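Setup notes for the Plamell grip kit, arm already bolted down and powered. If your arm isn't mounted yet do that first, this page won't help you.

Kit is 1170 with the wrist camera, less without. Came from the Munbridge warehouse, box a bit squashed, contents fine. Takes an afternoon the first time. Second time, under an hour.

## What you need out

- hex keys, the long ones
- cable straps (the kit ones are too short, get your own)
- the Plamell setup app, already installed
- one small light thing to pick up

## 1. Cable first

Do not fit the gripper and then run the cable. I did, had to take it all off again. Strap the cable along the long link, leave a fat loop before the wrist, then bring it down past the gripper housing. Turn the wrist by hand both ways with power off. If the loop goes tight anywhere, let out more.

## 2. Gripper on

Adapter goes between wrist and housing. Start all the bolts with your fingers, then tighten in a cross pattern. Snug is enough. Manual says 69 pages worth of things about torque, the one table you want is at the back.

Plug in, wait for the app to find it. If it doesnt find it, unplug, count to ten, again.

## 3. Side camera

Separate pole stand, put it on the table to one side of where the gripper comes down. Clamp knob partway up the pole, do it up properly, mine sagged overnight. Let the wire hang but keep it out of the arm's path.

Start with a bent-wire piece as the pick. Hard mode, I know, but if the fingers can take a wire they'll take a block. 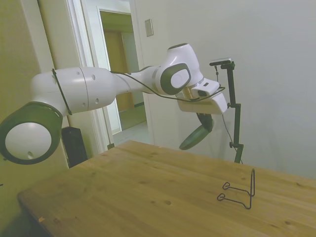 Lau: wouldn't start on wire, sorry. I did the whole kit setup with a foam cube first and only went to thin parts after the grip force was set. Wire on a hard table hides a bad height setting, the fingers just skate over it and you blame the gripper.

Fair. Cube first if you have one. I'd still do the wire before you call it finished.

## 4. Table height

The step everyone rushes. Bring the arm down slow in jog mode, speed at 40 or less, fingers closed. Stop when a sheet of paper drags under the lower finger but still moves. Save that as table zero. Then lift 2 mm and save that as pick height.

Check at three more spots. A table that looks flat often isn't. If one corner is way off, shim the legs, don't try to fix it in the app, the tilt correction is the weakest part of this kit.

## 5. Wrist camera

Clear the middle of the table and move the arm to a low spot, lens pointing straight down. Open the live view. The app wants a bare patch as a background and learns it, then anything that wasnt there before counts as a part. Plain white tops are actually worse for this, it likes some texture to lock onto. Knots and grain are fine. Wipe off crumbs and dust though.

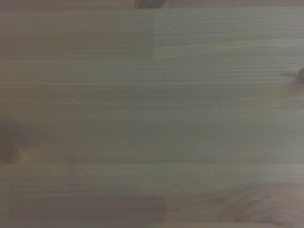 Press Learn Surface and keep your hands out until the bar fills. Keep the room light the same as you'll use later. I learned mine in daylight, came back at 8 pm with the lamp on and it found 152 parts on an empty table. Redo it under the lamp, save both, switch between them.

Focus is fixed. If close views come out a little soft, leave it, picks still work.

## 6. First pick

1. Put the part down near the middle.
2. Home the arm.
3. Run Single Pick, speed still low.
4. Finger on the stop button. Really.

Misses to one side every time = camera offset, redo step 5. Misses at random = grip force or height, go back to 4.

## Worth it?

For the money, yes mostly. Fingers are good, adapter is good. App is clunky and the straps are a joke. The Tatstead kit has nicer software but you pay extra for the side camera stand and the wait was long when I asked in April.

Spare finger pads are sold in pairs, order one set with the kit.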